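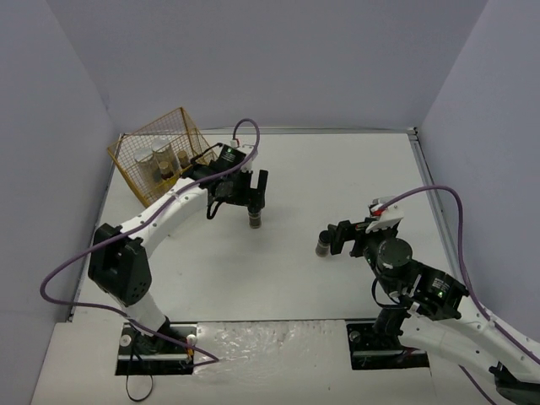
Seltine Pantry
@seltinepantry
Thursday, May 14, 2020

1/ Spice cupboard thread. I did mine this week and several people asked how I go about it, so I'm putting it all in one place. Kitchen is a normal size, cupboard is a normal size, cook is at home every day now and uses everything.

2/ The last time I did this was February, and it was a quick job. I wiped the shelf, put everything back where it was and closed the door. By April I was moving four jars to get to the cumin again.

3/ First step is to take everything out. Every jar, every bottle, the packets at the back, the thing of toothpicks. If you leave half of it in the cupboard you will clean around it and the shelf stays sticky under the half you left.

4/ Put it all on a surface where you can see the labels. A table is better than the counter. On the counter I end up pushing things against the toaster and then I have two piles and can't remember which is which.

5/ Wash the shelf with warm water and a little dish soap. Ours had a ring of something red that took a second go with baking soda. Leave the door open until the shelf is dry. Mine took about 45 minutes with the window open.

6/ While it dries, go through the dates. Ground spices past the date are usually safe and usually boring. Open the jar and smell it. If you have to try hard to smell anything, it can go in the compost.

7/ Whole spices last much longer. I kept peppercorns, cloves and a bag of cardamom that I'd be embarrassed to tell you the age of. All three still smell strong.

8/ Things I let go of this time: paprika (brown), dried parsley (smelled like hay), an apple pie mix I bought for one pie, and a seafood seasoning from before we moved to Stuvusby. Also a packet of yeast, which I am sorry about given the current situation with yeast.

9/ Duplicates. Everyone has a spice they buy again every time they shop. Mine is turmeric. Pour the old one into the new one only if they're close in age. Otherwise put the older one in front and finish it. 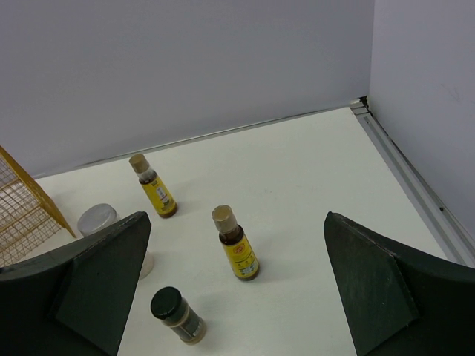

10/ Bottles are a separate question from jars. Dry spices can live together in any order you like, but anything liquid gets poured, and what gets poured eventually drips down the side. I gather the small bottles first and check the caps before they go near the dry things. Two with yellow labels and tan caps look so much alike from any distance that I now set them next to each other on purpose, so I read the label before I pick one up. The ground spice in the jar with the black lid belongs with the dry group.

11/ To check a cap: unscrew it, wipe the threads on the neck with a damp cloth, wipe the inside of the cap, screw it back on. If the neck is crusty, hold it under hot water for a few seconds with the cap on and then wipe.

12/ Read the small print on anything liquid. A lot of sauces say to refrigerate after opening and a lot of us don't. I moved a jar of capers and a hot sauce to the fridge door after reading theirs. No comment on how long they had been in the cupboard.

13/ Now the baskets. I like wire for this. You can see what's inside without lifting it out, crumbs fall through, and the whole thing can be rinsed in the sink. Solid bins look neater in photos but they collect dust in the corners.

14/ Measure before you buy one. I measured the shelf and forgot the hinge, and the first basket I ordered from Colatance didn't go past the door. It holds onions now. It's a perfectly good onion basket.

15/ Also measure your tallest container standing in the basket, with a bit of room above to lift it. If you have to tip a jar to get it out, you'll stop putting it back.

16/ How I load one: tall at the back, short at the front. Big clear jars with pale lids go in first and the little bottles go in front of them. If you do it in the other order you spend the rest of the year reaching over tall things for small things.

17/ Don't fill it all the way. Leave a gap wide enough for your fingers. A packed basket is steadier when you carry it, but then you can't get the first jar out without bringing its neighbor along.

18/ Someone asked about round jars sliding around in the mesh. Small ones can wobble if a foot lands on a wire. A piece of shelf liner cut to size takes care of it, or stand them close together so they hold each other up. I've done both. The liner has to be washed now and then.

19/ I sort by how often I use a thing. Alphabetical never lasted more than a week here. There are other people in this house and they put jars back where there's space.

20/ So the groups are:

Every day: salt, pepper, cumin, chili flakes, oregano.
Every week: coriander, turmeric, the curry powder, bay leaves, whatever we're on a run of.
Baking: cinnamon, nutmeg, ginger, vanilla.
Liquids: all the small bottles, together. 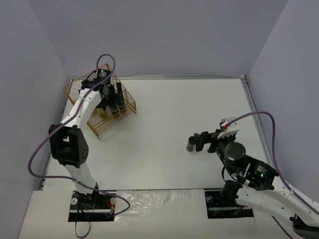

21/ Small ones stay in a bunch. If I spread the short containers out over the whole basket they drift under the bigger ones and I lose track of them. Standing side by side they can be grabbed in one go when dinner is already moving.

22/ Labels. If the original label is readable, leave it alone. I went through a phase of decanting everything into matching jars, and then I had a row of identical brown powders and no cooking instructions. I still decant from bags, but the jar gets masking tape with the name and the month.

23/ Tape goes on the jar and never on the lid. Lids get swapped. I have seasoned rice pudding with cumin and would prefer to do that only once in my life.

24/ For refills I buy small amounts. A 200 gram bag of something we use once a month is no bargain at all. The shop at 456 Fuchs Street used to weigh out as little as a spoonful for you. They've got prepacked bags for now and a line painted on the sidewalk, and they're still quick.

25/ The exception is black pepper and cumin, where I'll buy the big bag, fill the jar and keep the rest in the freezer. Let the bag come up to room temperature before you open it or the inside gets damp.

26/ Where to put the cupboard, if you have any choice. Away from the stove. Steam and heat are hard on ground spices. Mine is to the left of the sink, and I carry the everyday basket over to the stove while I cook and carry it back afterward. Takes no time.

27/ That is the real benefit of a basket over a rack on the door. I can lift the whole group out. Taco night is one trip.

28/ A reply below asks about turntables. I had one. Good for bottles with a wide base, less good for tall narrow ones if anybody in the household likes to spin it fast. It went to my sister and she's happy with it.

29/ Another reply asks if I wash the jars. When they're finished, yes. Hot soapy water, then upside down overnight, then right side up for another day. Any moisture left inside will turn the next batch into a lump. For the smell of cloves or curry, fill the jar with water and a spoon of baking soda and leave it until morning. Plastic lids hold the smell longer than glass does and some never lose it, so I give those jars the same spice again.

30/ Keeping it up. Once a week when I write the shopping list I pull the everyday basket out and look. Anything nearly finished goes on the list, anything sticky gets wiped. Everything else gets looked at when I happen to notice it.

31/ Still to do: the shelf above, with the flour and rice and the lentils in bags held shut with clothespins. I've bought the jars. They're in the hallway. I'll put that in a separate thread when I get to it, probably not this weekend.

32/ One correction to post 12. Capers kept under their brine are what I was talking about. The ones packed in dry salt are a different thing, so go by what your jar says. Thanks to the two people who wrote in.

33/ If you have a good use for a full jar of mustard seeds, please reply. I found it behind the toothpicks. I've already pickled the cucumbers.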